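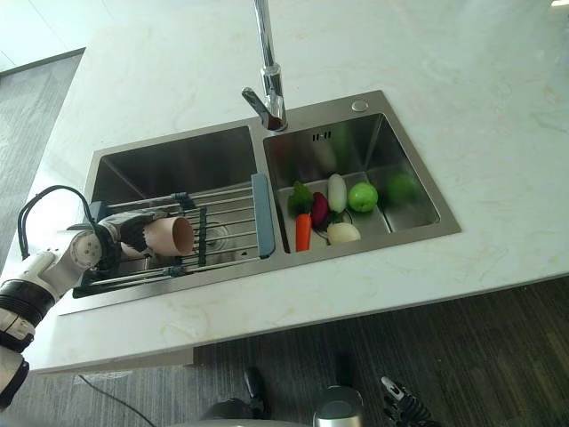 3 min read

The state Senate's Local Government Committee voted 11 to 2 on Friday to advance a bill that would set statewide rules for how county and city agencies buy and use automated license plate readers, sending the measure to the full chamber with several changes to its data retention section.

The bill, sponsored by Sen. Farhad Ghorbani, would require every agency that operates the readers to adopt a written use policy, publish it online and file a copy with the attorney general's office. Agencies would have to delete plate records after 30 days unless the record is tied to an open case, a court order or a missing person alert. Current state law sets no retention limit, and the periods now in use are fixed by local ordinance, by department policy or by the terms of the vendor contract.

An earlier version of the text set the limit at seven days. Ghorbani offered the 30-day figure in a substitute amendment, which the committee adopted by voice vote before taking up the bill itself.

"The seven-day number did not match how long it takes to open a property crime case in most of these departments," Ghorbani told the committee. "Thirty days with a hard deletion rule is enforceable. The agencies can program it and the auditors can check it."

The two votes against the bill came from Sen. Forough Taheri and Sen. Pejman Yazdani, who gave opposite reasons. Taheri said the retention period was too long and that the exception for open cases was loosely drawn. Under the text, a case is open until the agency marks it closed, and the bill sets no outer limit. Yazdani said the filing and audit requirements would fall hardest on small departments that have one or two readers and no records staff.

A fiscal note attached to the bill counts 1,253 fixed readers and vehicle-mounted units in use by local agencies in the state. The note was prepared from survey responses and does not include units operated by private parking companies, homeowners associations or the state transportation department. It puts the cost of compliance for a typical department at $3,656 in the first year, mainly for policy drafting, software changes and the first outside audit. The note does not estimate costs after the first year.

The bill would also limit sharing. An agency could give plate data to another law enforcement agency only after receiving a written request that names the case number and the offense under investigation. Standing agreements that let outside agencies search a local database directly would end when the law takes effect. Task forces that include at least one agency from the state would be exempt from the case number requirement but would still have to log each search.

Search logs would be kept for three years and would record the user, the date and time, the plate or partial plate entered and the stated purpose. The logs would be open to the attorney general and to the local governing body. They would not be subject to public records requests, although each agency would have to publish yearly totals for searches, matches and outside requests.

The sharing section drew the longest testimony. Mojtaba Rahimi, police chief in Stevcombe, said his department relies on a direct search agreement with three neighboring cities and would need added dispatch hours to handle written requests at night. He asked the committee to allow verbal requests in emergencies, with the paperwork to follow within 24 hours. The committee added that language in a second amendment, limited to cases involving a threat of death or serious injury.

Fatemeh Babaei, a staff attorney with the Nouri Center for Public Records, testified in favor of the bill but asked for a private right of action. As written, only the attorney general could sue to enforce the law, and civil penalties would apply only after an agency had been given 60 days to correct a violation. Ghorbani said he would not accept a private right of action in this bill.

Vendor contracts signed before the effective date could run to the end of their current term but could not be renewed without a clause giving the agency ownership of its data. Mudico, which supplies readers to departments in the eastern half of the state, filed a written statement taking no position on the bill and asking that the ownership clause exclude software performance data. The committee did not act on that request.

The bill does not cover speed cameras, red light cameras or toll readers. It also leaves in place local ordinances that are stricter than the state standard. The city of Plallusley, which adopted a 14-day limit for its own readers, would be able to keep it.

Committee staff said the amended text would be posted before the floor calendar is set. If the Senate passes the bill, it goes to the House, where a companion measure has been assigned to the Judiciary Committee but has not had a hearing. The companion still contains the seven-day limit and has no provision for emergency requests, so the two versions would have to be reconciled before a final vote. The session is scheduled to end in December.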